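Notebook > Council Watch > Diary

March, 11.40pm
By the diarist

Back from the chamber. Feet hurt. Writing this before I forget who voted which way, becuase the minutes won't be up for weeks.

The motion was whether to ask the mayor to step aside while the Rarnum contract gets looked at. Lost by 2. I had it passing. So did everyone in my row, going by the groans.

Gallery full by six thirty, people standing along the back wall with coats on. Petition got tabled first – 3,170 signatures, printed out, in a box that wouldn't fit under the clerk's desk so it sat on the floor the whole night. Organizers had wanted 4,000. Deputy mayor brought that up twice, as if falling short of your own target means the rest don't count. Booed both times. Chair threatened to clear the room, didn't.

Then the speeches. Veren ward councillor went first and was good, short, stuck to dates. When did the mayor know Rarnum was bidding, when did he tell the clerk, why the gap. No answer to any of it. Mayor's side kept saying wait for the auditor. Fine, but the auditor reports to a panel the mayor picks, and that got said out loud for once.

Demissie ward went the wrong way. Told residents at the hall last month she'd support it, I was there, I've got it in the other notebook. Tonight it was "procedural concerns". Read it off a sheet, never looked up. Somebody behind me said well that's her done in the fall and I think thats right.

Break at nine. Vending machine ate my coins. Talked to a man from the Diseck Road residents who has been to every meeting since the depot business and says he's never seen the front bench that rattled. Could be. They looked bored to me.
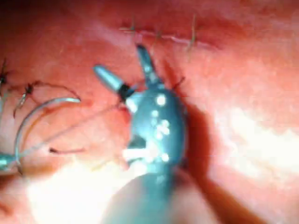
Second half was the amendment, the one to send it all to the province for an outside review. That has more legs. Needs 4 of the undecideds and I can name three who might. Deferred to next meeting, naturally, after forty minutes arguing about whether it could be deferred.

Mayor left by the side door. Statement already up on the town site when I got to the bus stop, so it was written before the vote. Says he's grateful for the confidence of his colleagues. Confidence! He scraped it.

To do – ask the clerk for the recorded vote, in writing. Dig out the Demissie hall notes. Check the deadline for getting on the speakers list, missed it last time.

Bed. Rain on again and I left the bike at the library.

11 comments | 26 shares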